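Robotics Club: The Packing Problem

Members who missed the July meeting will want to know that we voted, 14 to 2, to spend the rest of the season on putting things into boxes. The two dissenters wanted to build a thing that fights other things. They have been thanked for their input and assigned to the spreadsheet.

Our project, entered in the student division at Fisgate as "Stoltlow" (the name of the street where we park), is to teach an arm to pack a box of household items at home, with all the clutter a home comes with. Last year's entry sorted wooden blocks by color on a black mat under perfect lighting, and the judges' written feedback consisted of the word "tidy." We have chosen to take that as a challenge.

The arm itself lives at school and is being rewired, again, by the same people who rewired it in the spring. Meanwhile the rest of us collect demonstrations with the hand-held grippers. You squeeze, the fingers close, the camera watches, and later the software tries to work out what on earth you were doing. As of this issue we have 1,897 usable demonstrations, where "usable" means that Aitana Echevarría has watched them and did not write "why" in the notes column.

Aitana has asked me to pass along her remarks on technique, which I have softened. Start with the box open and leave it where it is. Move at the speed of a person who is being paid by the hour. If you drop something, pick it up with the gripper and keep going, and do not say the word you said, as the microphone is on. Most of all, please stop packing only the easy things. The arm is already very good at small hard rectangles. Where it falls apart is anything soft, which it approaches the way I approach the gym.

So the rule for the next round is soft goods, on a soft surface. Towels and plush toys are ideal. Beds count as a surface, and a patterned sheet is worth more to us than a plain one, whatever your taste in bedding. The model that Biswas Hall trained for us last month had such faith in plain backgrounds that it tried to pick up a printed daisy for most of an afternoon.

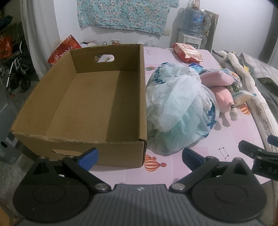

Grippers are signed out for 24 hours at a time, and that does mean the following day and does not mean the following month. Charge the camera before you bring it back. If the rubber on a finger is coming loose, put a note on it and hand it to a human being. Last time it went quietly back in the drawer and we lost an evening of recordings to a wobble.

Uploads go to the Plirel folder, under your own initials this time. We have a great deal of fine work by somebody called "test."

The next meeting starts at 6:30 p.m. in the usual room. We'll look at failures first and then at snacks, and the wiring group has promised that the arm will move. They did not say in which direction, so front-row seats are still available.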